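Brandcombe kitchen automation

The Brandcombe kitchen automation is a change in working methods at the central kitchen in Brandcombe, a catering site run by the firm Jetavitz. The kitchen prepares and reheats meals for offices, day centres and two schools. Under the scheme, robot arms take over part of the reheating work, mainly opening and closing appliances and moving baskets between counters. Cooking, portioning and checking are still done by staff.

Background

Before the change, reheating at Brandcombe was done by hand at a row of benches. A worker opened the microwave, put in a tray, set the knobs, waited and took the tray out again. On a full day the kitchen handled 400 trays. Staff moved between benches every two hours, but sore wrists and shoulders remained the most common complaint in the accident book.

Jetavitz first looked at a conveyor oven, which would have meant rebuilding one wall of the kitchen. It chose instead to keep ordinary kitchen equipment and have arms work with it. The control software, called Tak, was supplied by Etance, a small automation company that had earlier worked on laundry sorting.

Simulation and training

Tak is prepared in computer simulation before it is used on the kitchen floor. A model bench is set up with an appliance and loose items, and the arm practises one task many times with small changes in position. Etance ran 3,691 practice attempts for the first set of tasks. Doors take up the largest share of this work. A swinging door changes the space the gripper has to move in, and a handle can be hidden from one camera while it is in plain view of another. Close views are used for the last part of a movement, and wider views for planning it.

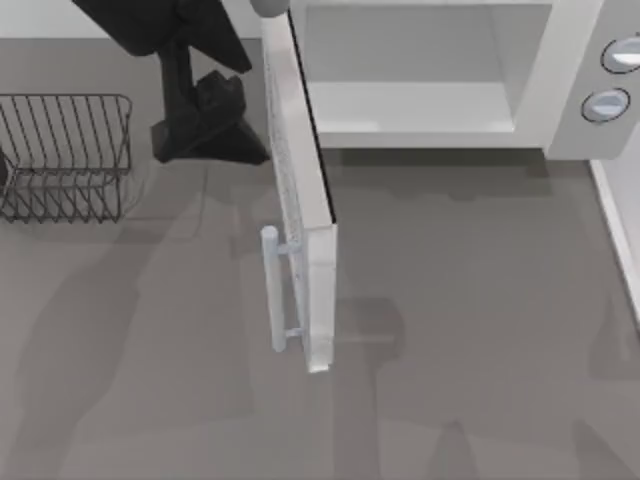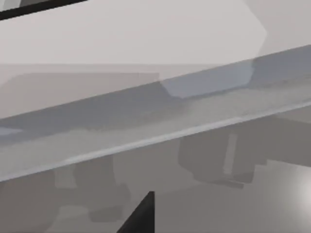

Two views from one simulated bench. First: the microwave with its door open and the gripper to the left of it. Second: a close view with the tip of a gripper finger at the bottom.

Kitchen staff take part in this stage. Spyros Begović, the shift leader at the time, went through recorded attempts with the Etance engineers and marked the ones that would not be acceptable in a working kitchen. Several of his notes dealt with doors left open over the edge of a bench, where people walk past. A rule that the arm must close a door before it moves to the next task was added as a result.

Effects on staff

The reheating team had 10 members when the scheme began in February. No jobs were cut, but 3 posts were changed to the new grade of bench supervisor. A supervisor watches several benches, clears faults and checks the temperature of the food with a probe. The grade carries a small pay rise and a short training course.

The remaining members of the team spend more of the day on portioning and packing. Views of the change have been mixed. Some workers welcomed the end of repeated lifting. Others found supervising dull, or disliked having to keep to the arm's pace, which is slower than an experienced person's. The early shift now begins at 5.30 am to allow for this.

Staff also asked for a stop button at each end of the benches. Only one had been planned. The second was fitted after a staff meeting, and any worker may press it without giving a reason.

Limits

Tak does not handle glass dishes, torn film lids or spilled food. In these cases the arm stops and a supervisor takes over. Cleaning is done entirely by hand, with the arms switched off, and a full clean of the benches takes place every Thursday.

See also

Catering equipment
Industrial robot
Job rotation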